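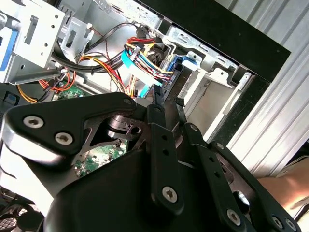
Week 6 is crime reporting, and I want to start with attribution, as it's where most of you lost marks in March. When police tell you a man drew a knife, you write "police said" – every time, even if it sounds clunky. You weren't there! Think of a desktop computer with the case open and all those cables crammed in between the drive bays: a reader should be able to follow each claim back to its source like a cable, however crowded the story gets.

For the seminar, read Beril Tokgöz's court piece (page 34 of the pack) and underline every claim with no source. Then cut it to 236 words without losing a single attribution. I managed 298 on my first go, so don't panic – bring whatever you've got.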